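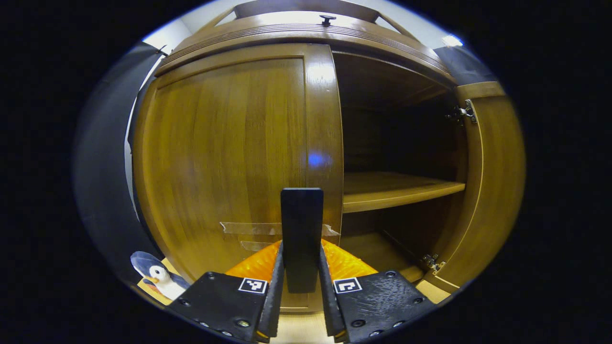
*One door open, one door closed, and a gripper at the cabinet.*

## How to Open a Cupboard (If You Are a Robot)

You have opened 3000 cupboards in your life, give or take, and probably slammed half of them. Robots are held to a higher standard. At the Clurkari workshop, the house rules for a robot called Kanix fit on one page:

1. **Go slowly near people.** If somebody steps too close, stop. Yes, even if it's only the cat.
2. **Pull gently.** A door that won't budge may be locked. Pulling harder is how you end up holding a door with no cupboard.
3. **Watch the hinges.** Doors swing in a curve, so the hand has to follow the curve. Fingers stay out of the gap.
4. **Leave toys alone.** A penguin on the floor is not a job unless a person says it is.
5. **Know where the stop button is.** This one is for the humans. It's big and red, and they still forget.

After two failed tries, Kanix has to quit and ask for help. Plenty of grown-ups could use that rule, especially with jar lids.

Try it at home: open a cupboard using only 2 fingers, and see which rule you break first.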